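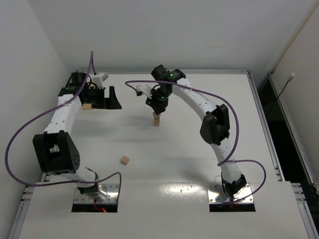
Was kostet der Tonum-Bausatz in der Miete? 630 Euro im Monat, Einweisung durch Usten inbegriffen.

**Protokoll, Teil 2: Angebot Zweiarmplatz**

- Testaufgabe bleibt das Stapeln der Holzklötze, 20 Durchläufe je Einstellung.
- Usten bietet 24 Monate Gewährleistung, Greiferfinger ausgenommen. Preis für Ersatzfinger fehlt noch im Angebot.
- Tunar hat ein Gegenangebot angekündigt, Eingang bis August.
- Kabelführung an den Armen: Lytvynenko fragt beim Hersteller nach längeren Haltern.

Beschluss: Miete zunächst für 2 Monate, Kauf wird danach neu beraten.

Ende 15:20 Uhr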